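**Asunto:** Re: [pinzas-lista] Presupuesto para el segundo juego de pinzas de mano

Hola a todos:

Contesto debajo del mensaje de Carola, que lo dejo citado para quien se haya perdido el principio del hilo.

> El Carola Stüber escribió:
>
> Tengo que cerrar la petición de material antes de que acabe agosto y me faltan datos. ¿Cuántas pinzas de mano hacen falta de verdad? ¿Y vale la pena pagar los dedos mecanizados de Oltmanns o seguimos con los nuestros y cinta? Me han dado 3409 euros para todo, repuestos incluidos, y preferiría no volver a pedir en otoño.
>
> Carola

Carola, ¡qué alegría que haya dinero! Llevo desde primavera haciendo cuentas en una servilleta y por fin sirven para algo.

Empiezo por las pinzas. Yo pediría cuatro, no seis. En Flimholm grabamos casi siempre en parejas, y con dos en uso, una cargando y otra desmontada en el banco vamos sobrados. Con seis se nos irían las horas en calibrar, y calibrar seis pinzas cada mañana no se lo deseo a nadie (la última vez que Nanura nos prestó las suyas empezamos a grabar después de comer).

Sobre los dedos: los de Oltmanns son una maravilla, los he tenido en la mano y cierran con una suavidad que da gusto. Pero son caros y el plazo es de 41 días. Mi propuesta es comprar un solo par, ponerlo en la pinza que más trabaja y comparar. Para el resto, seguimos con los dedos negros de siempre y cinta.
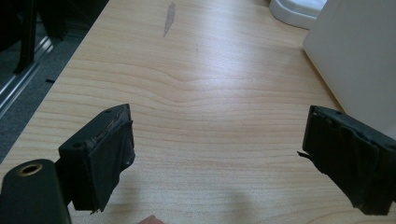 La cinta, eso sí, hay que presupuestarla en serio. Hasta ahora la compraba cada cual por su cuenta y luego nadie pasaba el tique. Pondría 30 rollos en la petición, de la misma marca y del mismo ancho, para que el agarre no cambie de una pinza a otra. Quien haya intentado comparar tomas hechas con dos cintas distintas sabe de lo que hablo. Y tornillería: una caja surtida, que siempre acabamos robándole tornillos a la pinza de al lado.

Lo que yo pediría, en orden de prioridad:

- cuatro pinzas de mano, modelo Walari básico
- un par de dedos mecanizados de Oltmanns
- 30 rollos de cinta negra
- 10 dedos sin mecanizar, de repuesto
- caja de tornillos e insertos roscados
- una maleta rígida, si queda algo

Con la maleta no me voy a pelear, aunque me haría muchísima ilusión - la bolsa de deporte ya tiene la cremallera rota.

Una cosa más: antes de firmar con Walari pregunta por el descuento de centro de formación. No lo anuncian, pero Anneliese Hagedorn lo consiguió el año pasado con un correo de tres líneas. Anneliese, si lees esto, ¿le puedes reenviar a Carola lo que escribiste?

Y para los demás: si alguien necesita algo que no esté en la lista, que lo diga en este mismo hilo con precio y enlace. Me apunto a revisar las ofertas con Carola cuando quiera, por las tardes a partir de las cuatro estoy libre.

¡Qué ganas de abrir esas cajas!

Un abrazo,
Nerea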